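Textile Materials, Week 6: Braids and Narrow Fabrics
Notes by Urszula Tokarz

A braid is made by crossing yarns diagonally along the length of the fabric. Woven tape has a warp and a weft at right angles. This difference governs how each one stretches, frays and takes a stitch.

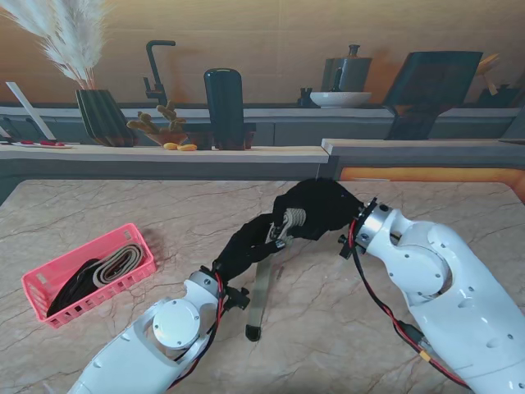
Colour is judged against a neutral ground, so choose the bench surface before you lay anything on it. Strong patterns pull the eye. A light beige marble top with faint grey and brown veining, like this one, is acceptable for dark samples – pale cords need a darker card underneath.

Cut each sample to 20 cm. Tape both ends first.
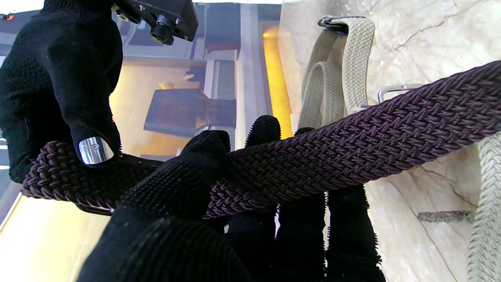 Fig. 2. Braided elastic cord, herringbone-like texture.

Elastic braid narrows under load. Record the width at rest, then under tension, and leave the sample overnight before repeating.

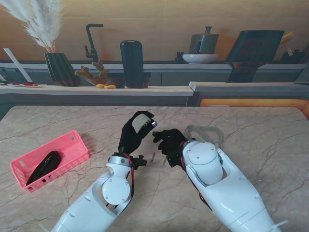 Page last changed: Sun 22 November

Reading for the December test is Górecki, pages 134 to 145. Skip the section on dyeing.

Twisted rope and braided rope are often confused in student reports. Check the cut end if the surface is unclear.
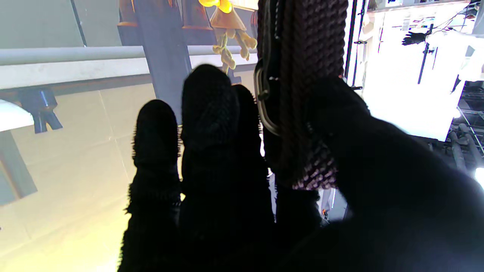 Leszek Dudek writes that the cut end misleads with fine cords, and that he would sooner unpick a short length under the magnifier. Either method is accepted in the report.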